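Release notes for the filter-life table are at the end of this file. Column names changed in the current release, so read the schema section before reusing old scripts.

# Clomalar office water dispenser dataset

Service and consumption records for plumbed-in (mains-fed) water dispensers installed in office buildings. The data cover 74 dispensers on 12-month service agreements, all maintained under the Clomalar service program. Two cabinet types are represented: the Meder floor-standing unit and the Jerska benchtop unit. Both chill and filter mains water at the point of use. Neither takes a bottle.

The dataset was compiled to answer a narrow maintenance question: whether cartridges should be changed on a fixed calendar or by metered volume. It has since been used for sizing units in new tenancies, and the licence permits that.

## Contents

```
data/
 units.csv
 monthly_volume.csv
 filter_changes.csv
 service_calls.csv
docs/
 codes.md
 units_of_measure.md
scripts/
 check_keys.py
 volume_per_cartridge.py
```

All files are UTF-8, comma-delimited, with a header row. Missing values are empty fields. Zero is a real reading and is not used as a placeholder.

## Schema

### units.csv

| Column | Type | Notes |
|---|---|---|
| `unit_id` | string | Primary key |
| `cabinet` | string | `meder_floor` or `jerska_bench` |
| `site_code` | string | Anonymised building code |
| `storey` | integer | Ground floor is 0 |
| `headcount_band` | string | Staff within the service area, banded |
| `carbonation` | boolean | True if a CO2 module is fitted |
| `drain` | string | `plumbed` or `tray` |

### monthly_volume.csv

| Column | Type | Notes |
|---|---|---|
| `unit_id` | string | Foreign key to `units.csv` |
| `month` | integer | 1 to 12, counted from commissioning |
| `litres` | float | Difference between successive meter readings |
| `estimated` | boolean | True if a reading was interpolated |

### filter_changes.csv

| Column | Type | Notes |
|---|---|---|
| `unit_id` | string | Foreign key to `units.csv` |
| `cartridge` | string | `carbon`, `sediment` or `combined` |
| `litres_at_change` | float | Volume through the cartridge being removed |
| `reason` | string | See `docs/codes.md` |

### service_calls.csv

One row per attendance. `fault_code` is blank for routine visits. `minutes_on_site` excludes travel and includes time spent waiting for building access.

## Collection

Volumes come from an inline meter upstream of the first cartridge. Water used to flush a new cartridge therefore passes through the meter and is counted. Technicians record the flush separately on the job sheet, and it has been subtracted from `litres` wherever the sheet was legible. Where it was not, the month is marked `estimated`.

Meters were read at each monthly visit. Visits did not fall at even intervals, and readings have been normalised to a 30-day month. The December readings were the least regular, as several buildings restricted contractor access over the shutdown.

Cartridge changes were triggered by whichever came first: the calendar limit in the service agreement, a pressure drop across the housing, or a taste or odour complaint. The trigger is preserved in `reason`. A change made during a visit for another fault carries the code `OPP` (opportunistic) and should normally be excluded from any estimate of cartridge life.
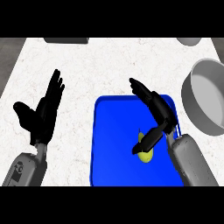 Can benchtop and floor-standing units be pooled in one consumption model?

Pool them only with `cabinet` and `headcount_band` as covariates. Jerska units were mostly installed in small kitchenettes and serve fewer people, so a raw comparison of litres per unit reflects placement more than cabinet type.

## Record counts

| File | Rows |
|---|---|
| `units.csv` | 74 |
| `filter_changes.csv` | 460 |
| `service_calls.csv` | 579 |

Routine meter-reading visits with no other work performed are not included in `service_calls.csv`. They appear only as rows in `monthly_volume.csv`.

## Known issues

- Sites in the Çınar group used a different job sheet for part of the collection period. That sheet had no field for pressure drop, and changes made for low flow were entered as `OTHER`. These have not been recoded.
- The diacritics in `Çınar` will be corrupted if the files are opened in a spreadsheet program that assumes a legacy encoding. Import as UTF-8.
- Meter resolution is one litre. On low-use units the rounding is noticeable at the monthly level – aggregate to quarters before comparing them.
- Carbonated and still water share one meter. There is no way to separate them from these data.
- `headcount_band` was supplied by building managers at commissioning and was not updated when tenants moved.
- Inlet water quality was not measured. Hardness and sediment load vary between sites and will affect cartridge life.

## Suggested use

Suitable:

- Estimating cartridge volume at change, by cabinet and cartridge type
- Scheduling technician hours for mixed fleets
- Rough sizing of dispensers for office fit-outs

Not suitable:

- Any claim about drinking water safety or filter performance against a contaminant
- Energy comparison, as no power readings were taken
- Per-person intake, given the quality of the headcount field

## Checking your copy

Run the key check first:

```
python scripts/check_keys.py data/
```

It prints orphaned `unit_id` values and exits with a non-zero status if any are found. The second script writes a summary table and takes a minimum volume as an argument:

```
python scripts/volume_per_cartridge.py data/ --min-litres 500
```

Cartridges removed below the threshold are dropped. The setting of 500 litres was chosen to exclude early removals caused by leaking housings, and it can be changed without affecting anything else.

## Licence

Data files are released for reuse with attribution to the Clomalar office water dispenser dataset. Scripts carry their own licence header. Site codes must not be matched back to street addresses.

## Release notes, filter-life table

- `vol_l` renamed to `litres_at_change`
- `cause` renamed to `reason`
- Duplicate rows from double-entered job sheets removed
- `combined` added as a cartridge type; these were previously listed as `carbon`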